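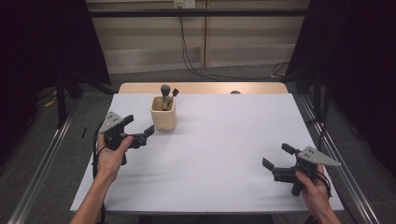 Skakthorpe's smallest pottery studio starts its day at 5 in the morning, and the potter behind Geum is already talking glazes when I arrive! Her favourite piece is the plain beige cup, matt and very slightly rough, and she loves it with a couple of make-up brushes standing in it. "People buy it for tea and then it ends up by the mirror," she says, delighted. "I'd never argue with that."

She threw 23 versions before the rim felt right, and kept 20 of them (they're all over her house).

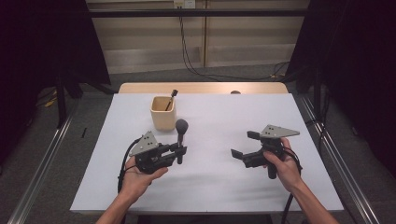
"I want pots to hold the daft everyday stuff," she goes on. "Pens, combs, whatever you keep losing." Next comes Inum, a set of lidded jars, due in December.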